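Joderholm Kitchen Safety Pack for Two-Armed Home Robots

Everything you need to set house rules for a robot at the sink, in one pack! Inside are 17 laminated rule cards, a speed and force checklist, and 6 ready-made test kitchens to run in simulation before the real thing.

Our favourite is the Ravville kitchen, with its marble worktop, double sink and a small gold-rimmed bin set into the counter — a lovely tight spot for practising safe reach.

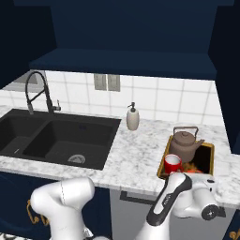 Rui Frade wrote to us that card 13, on keeping elbows clear of the worktop edge, ought to be read first, and that he'd like a bigger print of it.

The next edition has it in large type. Cards wipe clean, and the checklist can be copied freely within your own workshop.

Order code: 1679. Sent out from Zotham.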